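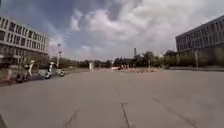
3.2 裂缝类型与灌封状态的现场分类

沥青混合料面层的低温开裂与疲劳开裂在成因上有明确区分,但在使用多年的院区道路和停车场中,两类裂缝往往相互叠加,单凭走向难以判定主导机制。本研究采用的分类以几何形态为第一层级,以灌封状态为第二层级,成因推断仅作为附注记录。图3所示铺面即属于已灌封的线状裂缝:中部一条大体纵向的裂缝由近处向远处延伸,途中分出一段较短的横向支缝,左下和右下另有斜向裂缝,缝内填料颜色明显深于周围的灰色面层。按照第一层级,中部主缝记为“纵向,带支缝”,其余斜缝记为“斜向”;更远处与主缝同一走向的一小段不甚清晰的短缝不并入主缝长度,单独编号。面层中间部位颜色略浅、磨损稍重,但本文不以色差作为老化程度的指标,原因见3.4节。

图3 沥青铺面上已灌封的线状裂缝

第二层级分为未灌封、灌封完整、灌封失效三种状态。灌封失效进一步区分为粘附失效与内聚失效。前者指填料与缝壁之间出现脱离,后者指填料自身断裂而缝壁仍有残留附着。两者在远距离影像中均不易辨认,因此凡仅有影像而无近距离检查记录的裂缝,统一记为“已灌封,状态未定”,不参与3.5节的失效率计算。图3中的裂缝同样不进入该项计算。

现场检查在Vemstead园区的铺面上进行,调查范围划分为37个单元。单元边界沿施工接缝或排水坡向变化线设置,不强求面积相等。Zsolt Bozsik在前期工作中采用等面积网格,其优点是便于统计,缺点是一条连续裂缝可能被切分到多个单元中,造成裂缝条数的系统性高估。本研究改用不等面积单元后,跨单元裂缝仍然存在,处理办法是将其归入所占长度最大的单元,并在备注栏注明相邻单元编号。长度以缝的中心线计,支缝自分叉点起算。分叉点两侧缝宽差异明显时,以较宽的一支为主缝;差异不明显时,以走向变化较小的一支为主缝。

缝宽测量使用塞尺与刻度放大镜。每条裂缝沿长度方向取6个测点,两端测点距缝端不小于300毫米,以避开缝端收窄段的影响;长度不足以布置全部测点的短缝只测中点。对于已灌封裂缝,缝宽无法直接读取,改测填料表面的覆盖宽度。需要指出,覆盖宽度受施工方式影响很大:贴封式作业的填料会溢出缝壁并在表面形成条带,其宽度与原始缝宽之间没有稳定的换算关系;开槽式作业的覆盖宽度则主要取决于刀具规格。因此两类数据分列两表,不作合并。

填料试样取自Jurketti停车场与Thái路两处,取样完成于2018-10-26。两处使用的均为热施工改性沥青密封胶,施工批次不同。试样沿缝切取,连同两侧缝壁的混合料一并取出,以保持界面完整。运输过程中试样平放并衬以离型纸,入库后在恒温箱内静置,再切割成拉伸试件。切割时若界面已脱开,该试件作废,但脱开情况计入粘附失效的辅助记录。Thái路试样中有一部分缝壁夹带细砂,切割后界面不平整,此类试件只用于软化点和锥入度测定。

分类结果的一致性由两名检查人员独立判读后比较。第一层级的分歧集中在斜向裂缝与纵向裂缝的界线上。初始规程以裂缝两端连线与行车方向的夹角为依据,夹角不大于15度者记为纵向。该规则用于行车道时没有困难,用于停车场和广场式铺面时则缺少明确的行车方向。修订后的规程规定,无标线的开阔铺面以最近的摊铺接缝方向为基准;接缝不可辨认时,以相邻建筑的长边方向为基准,并在记录中注明。修订前的数据已按新规程重新判读。

第二层级的分歧主要来自局部失效。一条裂缝的填料可能大部分完好,仅在支缝处或缝端出现脱离。若整条记为失效,会夸大养护需求;若整条记为完整,则会遗漏水分进入基层的通道。本研究采用按长度分段的记录方式,每段单独标注状态,失效率以失效段长度与灌封总长度之比表示。分段的最小长度与测点布置相协调,过短的失效段并入相邻段,同时保留点状缺陷标记。Gutik单元组的早期记录没有分段信息,只能给出上下限,在后文图表中以区间形式表示。

上述规程对网状裂缝不适用。网状裂缝缺少可辨认的主缝,长度指标失去意义,改以受影响面积记录。线状裂缝向网状裂缝过渡的区域,例如主缝两侧出现密集短支缝的部位,以支缝是否相互连通并形成闭合块体作为判别条件。未形成闭合块体者仍按线状裂缝处理。1月的复查采用相同判据,复查时积雪覆盖的单元记为缺测,不作插补。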